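Vastow Community Workshop
Spring safety walk-round - checklist with comments
Walked by: Nelli Pelkonen
Date: April 25, 2025
Next walk-round: end of May

Marks used: OK / OK with comment / Needs doing / Not checked

Before the list, a quick word. The building is in lovely shape after the winter and I enjoyed this one a great deal. Most of what follows is small stuff. Please do read the comments and not only the marks, as the good bits are in there too!

1. Ways in and out

1.1 Front door opens fully, nothing stored behind it - OK
1.2 Back door opens from inside without a key - OK
Comment: The new push bar is brilliant. One light shove and you're out.
1.3 Side passage clear to the street - Needs doing
Comment: Two pallets and a roll of carpet by the bins. I could squeeze past sideways, but a person carrying a child could not. Please shift before the next open evening.
1.4 Exit signs lit - OK with comment
Comment: All lit. The one over the pottery room flickers when the kiln fan starts up. Worth a look while the electrician is in.

2. Fire

2.1 Extinguishers in place, pins in, gauges in the green - OK
2.2 Fire blanket by the tea kitchen - OK
2.3 Alarm sounded from a call point - OK with comment
Comment: Tested at 11 in the morning with the quilting group in, and they were magnificent. Everybody out at the front in under 2 minutes, needles left on the table. It was hard to hear in the kiln shed with the door shut, so I'd like a sounder added out there.
2.4 Rags with oil or wax kept in the lidded metal bin - Needs doing
Comment: The bin is right there and the lid is good, but I found three oily rags on the finishing bench. Linseed rags can heat up by themselves in a heap. Lay them flat outside to dry or put them in the bin, every time.

3. Woodwork room

3.1 Guards fitted on bandsaw and pillar drill - OK
3.2 Floor swept, no trailing leads - OK
Comment: Best I have ever seen it. Thank you, Thursday lot.
3.3 Dust extractor bag less than half full - Needs doing
Comment: Packed solid. Spare bags are on the shelf above the Leblanc planer.
3.4 Stop buttons reachable from where you stand to work - OK with comment
Comment: Fine on both saws. On the lathe you have to lean across the spinning work to get to it, and I'd like it moved to the left-hand end of the bench.
3.5 Stop buttons tested under power - OK
Comment: I pressed every one and each machine stayed off until it was started again on purpose. Such a satisfying part of the job. If you have never pressed the one on your usual machine, try it next time you're in, so your hand knows the way. 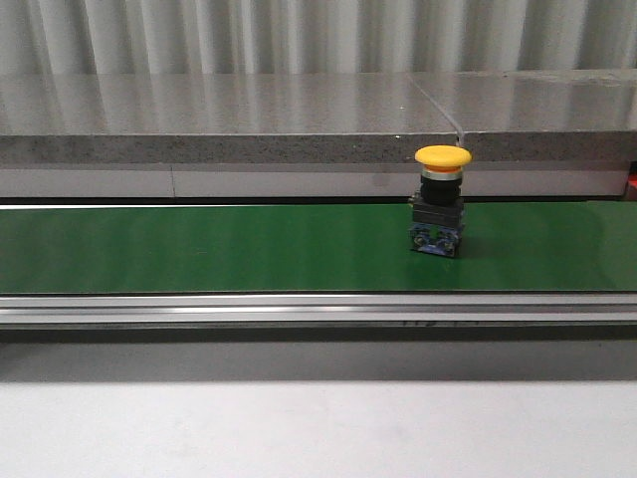 Mushroom-head push button, yellow cap, with its contact block underneath.

3.6 Push buttons clean and not cracked - OK with comment
Comment: A wide head is easy to hit with the flat of your hand, gloves and all, but it does collect sawdust and glue drips underneath. Dry brush only, please, no sprays. Check too that the collar doesn't turn when you twist it gently. If it does, tell me and leave the machine off.

4. Pottery and kiln shed

4.1 Kiln clear of anything that burns - OK
4.2 Kiln gloves free of holes - Needs doing
Comment: Left glove has a thin patch on the thumb. New pair to be ordered from Adance.
4.3 Clay dust wiped down wet, not swept - OK
Comment: Lovely to see the mop bucket in use. The poster seems to have done its job.
4.4 Glaze tubs labelled - OK with comment
Comment: Two tubs say only "nice blue". It is a nice blue, but we need to know what's in it.

5. Electrics

5.1 Plugs and leads sound, no tape repairs - OK with comment
Comment: One taped lead on the glue gun. I've cut the plug off so it can't be used.
5.2 Heaters not run from extension leads - Needs doing
Comment: The 2000 watt fan heater in the sewing room was on a coiled reel. Coiled reels get hot. Use the wall socket behind the cutting table.
5.3 Trip switch test button works - OK

6. First aid and welfare

6.1 First aid box stocked - OK with comment
Comment: Down to the last few plasters. I've added a box of 20 and some eye wash.
6.2 Accident book up to date - OK
6.3 Hot water at the hand basins - OK
6.4 Stepladder feet and hinges - OK
Comment: The Plarkent ladder has new rubber feet and is wonderfully steady now.

Jobs to close before the May walk-round
Side passage - pallets and carpet
Oily rags - all woodwork users
Extractor bag - whoever is in first
Lathe stop button - Nelli to arrange
Kiln gloves - to order
Fan heater - sewing group
Kiln shed sounder - quote needed

Initial each job on the copy by the kettle when it's done.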